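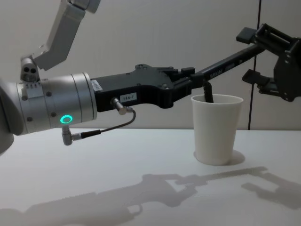 Humik open day: questions from people who were thinking of going

I went to the Humik open day in June and came back with more questions than I took. Friends and readers have been asking theirs ever since, so I've put the answers in one place. I don't work for Humik or for anyone who competes with them.

What do they show you?

Two-arm work at a white table, mostly with paper cups. There's also a talk on Bepari, their scheduling software, which runs long and has a lot of slides.

Why paper cups?

The presenter said a paper cup is easy to crush and easy to knock over, so it makes a fair test. I'll give them that. It's also cheap, light and the same every time, and few of us have a job that consists of one clean cup on a bare table.

Do the arms run on their own?

Ask this early and ask it twice. On my visit the first answer was "yes" and the second was "yes, once the position is taught." Those are different claims. I never got to see the cup moved somewhere new by a visitor.

The brochure says 3,000 cycles without a fault. Is that right?

It may be. I asked what counted as a fault and was told a dropped cup does, but a stop that clears itself doesn't. I'd want the log before I repeated that number to my boss.

Does the green ring light mean it's safe to stand close?

Don't assume so. Stay behind the line and ask the staff what the light means on the arm you're looking at.

How long does it take?

My group had 31 people and 32 minutes at the table. If you're short, get to the front.

Is Plorkon the same thing?

No. Plorkon is the smaller kit they sell to schools. It was in a glass case and wasn't switched on.

Will they give you a price?

Not on the day. You fill in a form and Ulterell, the reseller, calls you. They called me twice.

Does it cost anything to get in?

It's free, but you have to sign up, and the form wants your company size. I left that blank and they let me in.

Would you go again?

If they let visitors bring their own cups, yes. Parking is in lot 352, across the road from the main door.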